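The rug that finally made the back room work

I have been rug shopping since June, and I am so happy to be done with it!

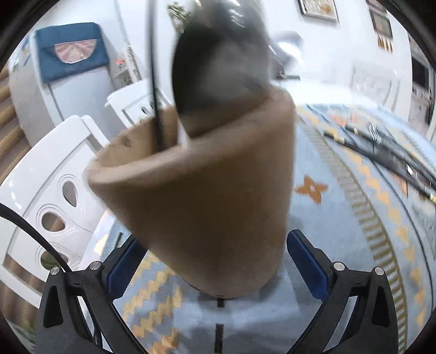

Can a rug with this much pattern work in a small room? It can, as long as the other big things in there stay plain and the rug gets to be the loud one.

I went back and forth on this for weeks. My first pick was the Sarik, a flat gray weave for 199, very sensible, and every time I opened the tab I felt a little sleepy. Then I saw the pale blue one. It has orange four-pointed stars, yellow and orange zigzags, and a border with small yellow triangles and stripes (the triangles are what got me). It cost 649, which made me close the laptop and go for a walk. I bought it when I got back.

The background is that soft kind of blue that plays nicely with everything, so the orange feels cheerful and doesn't shout. I pulled out my old mustard cushions and they suddenly look like I planned them – I did not plan them. The tan cup has been hanging around in there too, and I love that light brown against the blue.

My friend Omar Qaisi helped me get the bookcase off the floor space so we could unroll it. We turned it three different ways before settling on the long side facing the window, and then of course we had to move the bookcase again. Worth it!

A few things I'd do the same next time: tape the outline on the floor first, order the pad along with the rug, and leave it flat overnight before putting furniture back. The corners curled up a bit at first and were fine by breakfast.

Next up is the lamp. I'm stuck between the Keane and the Nurno, and I keep leaning toward the Nurno in plain white. If you have either one, tell me how bright it gets in the evening.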